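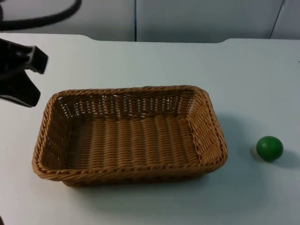
What is the best kind of basket for keeping small stuff on a shared table?

A low, wide one with a solid floor and a rim you can grab from any side, at least according to the seven weeks I spent on this project.

Okay, so some background. My report is for the materials and everyday objects class, and the assignment was to pick one ordinary thing and find out why it's made the way it's made. Other people picked zippers and mugs. I picked the woven basket, mostly from walking past a giant stack of them at the Zalholm store in April and wondering how anything that full of holes gets sold as a container (small stuff falls through holes, right?). I figured it would be an easy topic. It was not an easy topic!

What I wanted to find out

My first question was whether an open weave matters if you're storing little things like balls, erasers, clips and dice. My second was about the rim. On every woven basket I looked at, the rim was way chunkier than the rest, and I wanted to know if that was for looks or for strength. The third question got added halfway through, and it's about people: will a bunch of students put things back in a basket if it's just sitting there?

The weave

The basket I kept coming back to is the light tan one, a rectangle with rounded corners, woven from synthetic rattan. I had assumed the whole thing would be one pattern all over. Nope. The far wall is open, with rows of little upright slots that let you see the table through them, and the floor is woven a lot tighter, with ribs running one way and strands crossing them. One of the short sides has a diagonal weave that's denser than the open wall. So somebody thought about where the gaps should go, and my worry about stuff falling out the bottom was pretty much answered by looking at the bottom. I felt a little silly.

I still tested it, though. I dropped in dice, erasers, paper clips, a green ball and a handful of dried beans. The paper clips were the only real trouble. They didn't fall through the floor, they hooked themselves into it, and I spent a whole evening picking them out with tweezers. If you take one thing from my project, please keep your paper clips in a cup.

The rim

This was my favorite part. The rim is a thick braid that goes all the way around, and when light hits it you can make out the separate coils. To compare, I borrowed a Stivine basket with a thin wrapped edge and loaded both with bags of sand until the sides started to bow. The Stivine one bowed at 976 grams. The braided one made it to 1236 grams before I saw anything move. I know two baskets is a tiny sample, and they weren't exactly the same size either, so please don't read too much into the numbers. But lifting them one-handed, you can feel the difference right away. The thin edge digs into your fingers and the braid doesn't.

I also tried a plastic Fakov bin in the same test and gave up, it wasn't going anywhere. Stronger, sure. It also slides across a smooth table if you so much as bump it, and it's loud when you toss things in.

The people part

For this one I left a basket on the big white table in our study room and wrote down what was in it at the end of each day. Over the project I logged nearly 200 items going in, which sounds great until you see the list. A lot of it was gum wrappers. The ball was the exception, people seemed to love throwing it at the basket from across the room, and then leaving it wherever it rolled.

Moving the basket from the middle of the table over to the side by the door made a big difference. More pens, fewer wrappers. I don't have a good explanation for it and my partner group at Bajwa Hall got the opposite result, so we argued about it for a while and then both wrote down what we saw.

What I'd do differently

I would buy baskets in matching sizes, for one. I'd also weigh the sand before bagging it (I had to redo a whole afternoon of tests over that). And I'd love to try real rattan next to the synthetic kind, since everything I tested was synthetic and I kept getting asked about it in class. The store only had natural ones in the big laundry size, and those wouldn't fit on my kitchen scale.

My test sheets and the daily list are stapled to the back of the printed copy. The coffee stain on page two is mine, sorry.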